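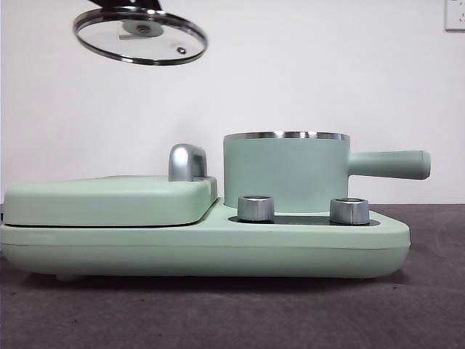 4. Recording your first lid demo

Lids are where I start everyone on the Fastgate leader arm, because a lid forgives a lot and still teaches you nearly everything about smooth hand control. My own practice set is a breakfast maker with a little saucepan on one end and a flat grill on the other, and the job is to get the glass lid onto the pan. If your lid is hanging on a tilt over the grill side with the pan still open, you're in a perfectly good spot to carry on from (mine goes like that more often than not!).

Before you begin, have the follower arm homed and the Lukton recorder open on your laptop. Section 3 covers both. Leave the appliance unplugged the whole time.

4.1 Picking up

1. Squeeze the leader trigger halfway and bring the fingers down over the lid's knob. Go slowly – the follower lags your hand a touch, and you'll overshoot if you chase it.

2. Press the pedal once. The recorder beeps and the timer starts.

3. Close the trigger until the grip bar turns green. On a glass lid I stay under 400 on the force readout. Anything over 1000 trips the stop and you'll have to home the arm again.

4. Lift straight up, higher than you think you need. The pan rim stands above the grill handle, so a height that clears one won't always clear the other.

Note: A bit of tilt is fine. A lid that's swinging is another matter, so hold still and let it settle before you go sideways.

4.2 Moving across and setting down

5. Move sideways over the pan in one go. If you stop to think, the robot learns to stop there too, and it'll do it forever.

6. Level the lid with your wrist. Keep your elbow where it is.

7. Lower until the force readout jumps, then ease off and open the trigger.

8. Back away upwards and press the pedal again to save.

Caution: Keep your free hand out of the follower's reach while the pedal light is on. If the lid slips, let it go. Don't grab for it.

Caution: Watch the long pan handle on your way out. Catch it with a finger and the pan comes along for the ride.

4.3 How many, and which to keep

Do 13 good ones before you train anything. Shift the appliance a few centimetres between takes and start the lid from a different place now and then, or you'll end up with a robot that only knows one spot on your bench. I had roughly 1744 takes saved in my Carrasco folder before I got fussy about this, and I binned a painful number of them.

Throw out any take where you bumped the grill handle. Keep the ones where you wobbled and then fixed it – those are gold, and they're hard to do on purpose.

When you've got your set, name it, hit Export and pick the Tastero format. Training is in Section 5.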